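December, bench notes, Prodow batch

Second try at the walnut ink. Heledd Bowen left 400 g of dried husks from the Jekidcombe trees, and I soaked them overnight in rainwater. Simmered from 8 in the morning with the lid off. Strained twice through muslin. The liquid went down by roughly half, which is more than last time, and the color on the test strip is a warm brown with a bit of red in it.

Added gum arabic at the end, same amount as batch one. Still a few lumps. Next time dissolve it separately first.
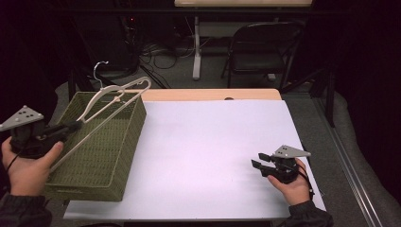

Does the ink need a preservative if it's kept in the fridge?
One clove per bottle has been enough so far. The bottle without a clove grew a skin of mold after 41 days.

Berwyn wants to try the Wimia dip nibs with it. Feathering on the cheap pad was bad, fine on the cotton rag. Left to do: label the bottles, repeat the light test on the south windowsill, ask Heledd for more husks before she composts them.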